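Husell Help Community > Two-arm setups > Faults and stops

Left arm lets go of the lid when the right arm faults. Is it supposed to?

Hi all, bit of a worrying one. We've got two arms either side of a table doing a cooking job: left takes the lid off the saucepan, right picks the yellow thing off the plate and puts it in the pan. It ran nicely until June and now it keeps dropping out with fault 3485. 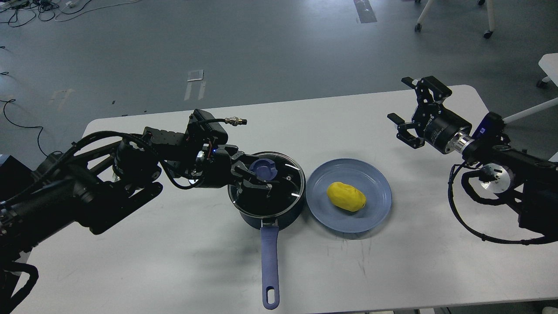

Aba Sarpong
Member, runs the Plurnton workshop bench

Right, so the details. The lid part on its own is fine. I can loop the left arm picking it up and putting it down all morning and it never complains (I did exactly that on Wednesday, very dull). The trouble starts when the right arm joins in. It goes down to the plate, closes, and every so often the controller decides it has hit something and throws the 3485. Fair enough, I thought, it's probably pressing too hard. But when that happens the LEFT gripper opens as well! If it's holding the lid at the time, down comes the lid. It's glass, and I've now had one land on its edge. It didn't break but I jumped a mile.
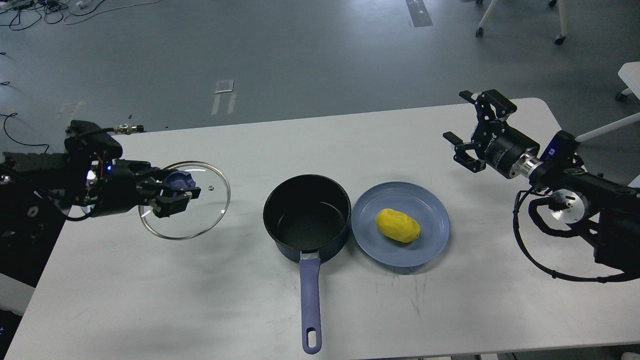

Left gripper on the lid knob, right one open by the plate.

I've got both arms on one Tawhiri controller with the stock Joltik gripper settings, and the close force is set to 40 on both sides. I've turned the speed down, moved the plate over a bit and swapped the wrist cable on the right, none of which made any difference. The log has 68 runs in it and I can't see a pattern, except that it's always the right arm that faults first.

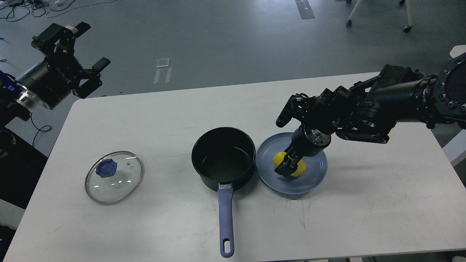

For now I've told everyone to set the lid flat on the table before the right arm goes anywhere near the plate, so at least there's nothing to fall. It slows the whole job down though, and I'd still like to know why one arm's fault makes the other one let go. Any ideas?

Fiachra Mac Suibhne

I had this one! Two separate things going on, I think.

The letting go is a setting. Look under the stop options for the gripper group and you'll probably find both grippers in the same group with "release on fault" ticked. Somebody presumably wanted that so a trapped finger gets freed, so please don't just untick it and walk off. Split them into two groups first, then set the left to hold on fault and leave the right on release. Test it with something soft in the left gripper before you go back to glass, and keep your hand by the stop button and nowhere near the arms.

The 3485 itself on mine was the right arm coming down too low. The table height had been taught with the old fingers on and the new ones were longer, so it was pushing into the plate. Jog it down by hand and see how much gap you've got left.

knobandlid

have you tried turning it off and on, fixed mine for a week or so. also a plastic lid

Aba Sarpong

Thanks Fiachra, they were both in group one, and release was ticked. I've split them and tried it with a sponge, forced a stop on the right arm several times and the left held on every time. Haven't got to the height yet (we did change the fingers, so I've got a nasty feeling you're right). Settings file saved as 1865 in case I need to go back. Lid's staying on the table till I've checked the rest.

Fiachra Mac Suibhne

Good stuff. Check the hold survives a power cut too, mine didn't until I changed the brake setting as well.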